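Guides > Kitchen > Cleaning and Storage

How to Get the Last of the Sauce Out of a Bottle

By Mabli Prothero
August 13, 2023

Most sauce bottles go into the trash with a few servings still stuck to the walls. Getting those servings out takes very little work if you start before the bottle is nearly empty.
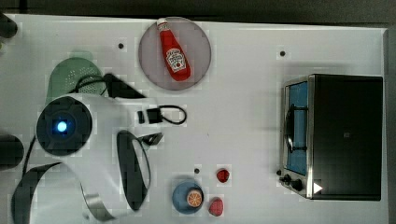 You need a small funnel, a rubber spatula with a narrow head, and a clean jar with a lid. A bowl of warm water helps with thick sauces. Everything else is optional.

Store it upside down

Once the bottle is down to a quarter full, turn it over. Squeeze bottles with a flat cap will stand by themselves in the refrigerator door. Tall glass bottles tip easily, so set them in a wide mug or a deep plastic cup. Check that the cap is closed all the way first, and wipe the rim, or you will find a ring of dried sauce on the shelf the next morning.

If your door shelf is too shallow, lay the bottle on its side with the cap end slightly lower. It drains more slowly that way but it does drain.

Swing it

For the last few spoonfuls, close the cap tightly, grip the bottle near the base, and swing your arm in a quick half circle with the cap pointing outward. Two or three swings will do. Do this away from other people and away from light fixtures. Don't do it with glass.

Warm it up

Honey, barbecue sauce and hoisin get stiff in the cold. Stand the closed bottle in warm tap water for 15 minutes, then turn it over again. Don't use boiling water on plastic. Mayonnaise and anything made with cream should stay cold, so skip this step for those and use the spatula.

Move it to a jar

When I lived in Remside I had three half-used bottles of the same mustard, and this is the step that finally cleared them out. Take off the cap, set the funnel in the jar, and rest the bottle upside down in the funnel. Leave it in the refrigerator overnight if there is room. Only combine bottles of the same sauce, and go by the oldest opening date. I write it on a strip of masking tape on the lid.

Rinse it into something

What is left after that is a thin film. Add a splash of liquid, close the cap, shake, and pour it straight into whatever you are cooking:

Ketchup - water or vinegar, for baked beans or meatloaf glaze
Mustard - oil and vinegar, for salad dressing
Soy or hoisin - broth, for noodles
Jam - hot tea or plain yogurt

Use the rinse the same day. It is too diluted to keep.

Recycling the bottle

Give the empty bottle a final rinse with cold water. Rules on caps differ from town to town. In Vitmont they want them screwed back on, and in other places they go in the trash, so look at your local list.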